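Pinza Brornis de Uvau — recambios y kits

Kit de dos dedos para vajilla y objetos frágiles
Precio: 497 € (IVA incluido)
Plazo de entrega: 20 días
Disponible también en Flellport, nuestra tienda de segunda mano

Me lo preguntáis casi a diario por correo: ¿esto ya me recoge la cocina? Pues todavía no, y prefiero decíroslo antes de que paséis por caja. Llevo desde marzo probando los Brornis en mi taller con todo lo que encuentro por los armarios y os cuento lo que hay. Con tazas, muy bien. Con platos hondos, bien si no están apilados. Con cubiertos sueltos en un cajón, un desastre (¡las cucharillas me tienen frito!).

Las copas son otro cantar. Pesan arriba, el tallo es fino y en cuanto se inclinan un poco hay que decidir por dónde se agarran. Yo tardo medio segundo y ni lo pienso; el brazo se lo toma con mucha más calma.

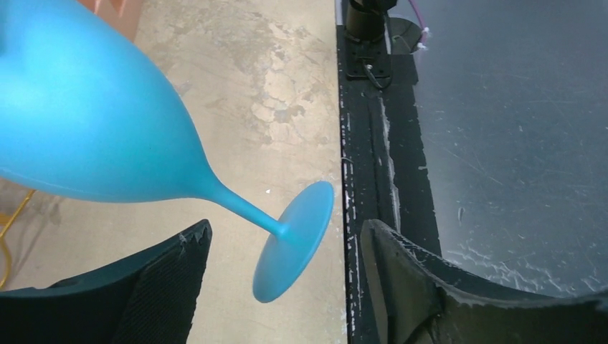 Para empezar os recomiendo piezas que no os duela perder, y bajar la fuerza de cierre al nivel 4 — el que viene de fábrica es para cajas y se nota. Si trabajáis en taller, clasificando piezas parecidas entre sí, el kit rinde bastante más que en una casa, donde cada cacharro es de su padre y de su madre.

Qué incluye: dos dedos, tornillería, llave y plantilla de montaje. El brazo va aparte. Compatible con la muñeca Kadrić de serie; para otras hace falta el adaptador, que está en su propia ficha.

Los dedos se gastan, contad con ello. Los repuestos se venden por pares a 30 € y se cambian sin desmontar nada más.

Devoluciones: 30 días, también con el kit ya montado.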